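Open day at the Tamonholm dog shelter

I'd been meaning to visit Tamonholm since May, when my sister adopted a grumpy old beagle from them, and last Saturday I finally drove over for the open day. It's 64 miles from my place and I got lost near Tundier (the signs there are hopeless), so I missed the welcome talk. Never mind – there was plenty left to see!

They have 90 kennels in two long rows, and the older dogs get the quiet end, with thicker beds and ramps down to the yard. I spent most of my time at that end. One gray-muzzled shepherd mix leaned on the fence until I scratched her ears, and then she wouldn't let me stop. Her card said she was 11 and had been there over 20 weeks, which just about broke my heart.

The lady on our tour explained how they match dogs with homes. You fill in a form, you meet the dog twice, and if you already have a dog, it comes along for the second visit. Halilović, the pet food store in town, gives every new family a starter bag, and the vets at Jikula do the first checkup free.

Lunch was chili from a folding table, pretty good, a little heavy on the beans. I came home with a calendar, two raffle tickets and a lot of dog hair on my good coat.
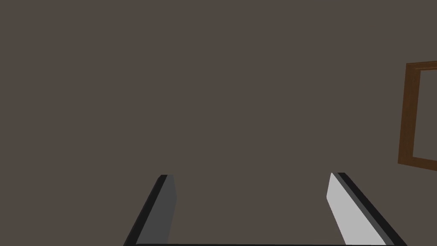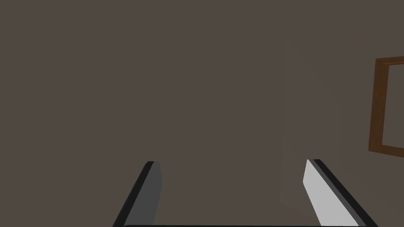
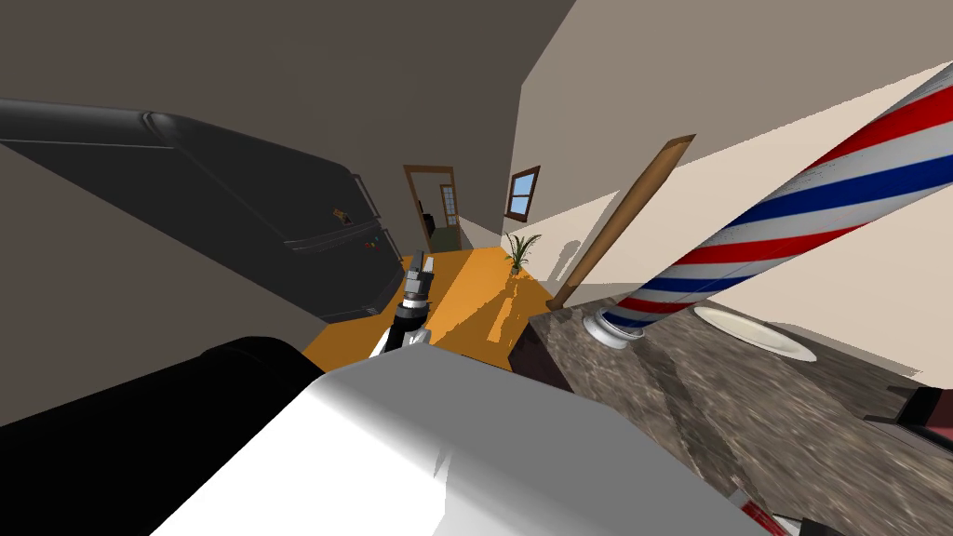

Comments

Tamsel: We got our senior dog there too, and the second visit really matters. Ours ignored the new guy completely the first time, then shared a water bowl with him on the way out. Did they say if the shepherd mix is okay with cats?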